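Why I Stopped Washing My Hair Every Day

March 9, 2018

For 22 years I washed my hair every morning, and I believed that this is what clean people do. Now I wash it every third day, and I think many of us should try it.

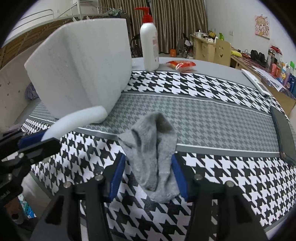
The first week was not pleasant. My roots looked heavy and I wore a braid to the office in Silow. After 8 weeks my hair became softer, and the ends did not break so much. My hairdresser in Kullell asked me which new oil I use. I use none.

Of course, very fine hair can need more washing. But I don't agree that a shampoo must be used daily only because the bottle says so.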